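3.2 Storage and return of shared glassware

The Lemma inventory listed 2,487 items across the teaching and research labs, most of it borosilicate. We followed the loans book for one semester, plus short interviews with the people who signed things out. Glassware was chosen over reagents becuase reagents get used up and glass is meant to come back.

Borrowing was informal. Users took what they needed, wrote a line in the book, sometimes. Of 100 entries sampled, 11 had no return signature, and in 6 of those the item was later found in another group's cupboard with a new label on it. Breakage wasn't recorded seperately, a limitation we come back to in section 5.

Interviewees put it down to where the glass lived. Locked cupboards meant finding whoever had the key. Open storage got used, and got used for putting things back as well. Rivadeneyra's earlier survey at Lorkard found much the same with hand tools, though his borrowers were all from one trade and knew each other. Ours mostly didn't.

Labelling made less difference than expected. Colour-coded tape (Ploner scheme) peeled within weeks. Handwritten tags lasted longer but the handwriting was a problem of its own. See Bergmann's coding notes, appendix B.

Figure 4. Shelving, and open bins for clear glassware on the bench. 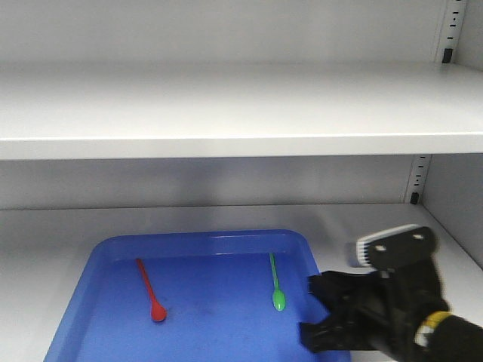
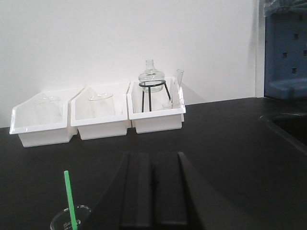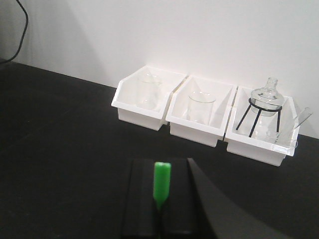

Jekstead, March

Interview round two, same questions, fewer people. Thursday afternoons suited most. Two themes carried over from round one: reluctance to sign for something already chipped, and no agreed spot for items found out of place. One respondent kept a "lost" beaker on her windowsill for a whole semester waiting for someone to ask. No one did. Return rates for this round are in Table 3, with the unsigned entries left in.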